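Bekside Target Club
Coaching course, part two: notes for session 4

Reading the trace and planning dry practice

These notes go with the evening session. Bring your own training diary and a pencil. The range opens at 6.30 pm and we start in the classroom, so leave rifles cased until we go through.

1. What the trace shows

An electronic trainer records where the muzzle is pointing before, during and just after the shot. For coaching we split the trace into approach, hold and release. The approach is the path from first contact with the target to the point where the shooter settles. The hold is the last second or so before the trigger breaks. The release is everything from the break to the end of follow-through.

Look at the approach first. Most club shooters want to go straight to the score, and the score says very little over ten shots. An approach that comes in from a different side each time usually means the natural point of aim has not been checked. Ask the shooter to close their eyes, breathe out, and look again before you change anything else.

2. Vertical and horizontal spread

In prone, a long vertical trace often goes with breathing through the shot or a sling that slips down the arm. A horizontal one is more often the elbow or the line of the body behind the rifle. These are starting points only. Rattana Srithong's handout from part one has the full table, and you should keep it beside you for the exercise.

Move one thing at a time. If you shift the mat and lengthen the sling in the same detail, you will not know which of them changed the group.

3. Dry practice at home

Dry practice needs a clear, unloaded rifle, checked twice, with no ammunition in the room. Follow the maker's advice on snap caps or a dry-fire setting. A short session done often is better than a long one at the weekend. Work in blocks of up to 103 trigger releases a week to begin with and write down each block, including the bad ones.

Set the scaled target at the correct height for the position. A target taped too low will teach the shooter to drop the muzzle, and it takes weeks to get rid of the habit. Use the same jacket, glove and sling as on the range. Keep the light on the target steady — a desk lamp is fine if it does not shine back into the rearsight.
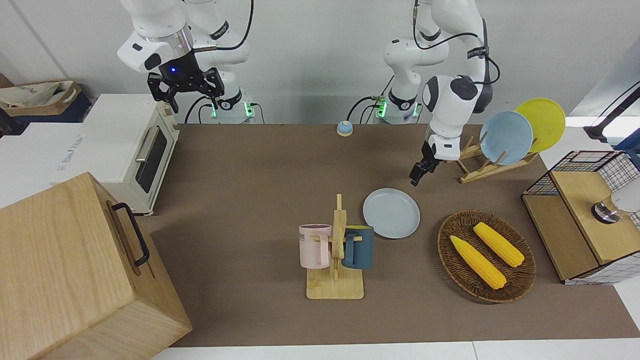
4. Exercise in pairs

Take one of the printed traces from the Plinport postal match. Card 1651 is the clearest if you have not done this before. Mark the approach, hold and release, then write one sentence on what you would ask the shooter to try. Swap with your partner and compare. Fergal Costello will go round the tables.

5. For next time

Read the chapter on follow-through in the Mac Suibhne booklet. The club copy is the 1971 printing, so ignore the pages on equipment. Bring at least one page of your dry practice diary. Anyone hoping to help with the Ridarano junior squad in March should speak to Rattana before leaving.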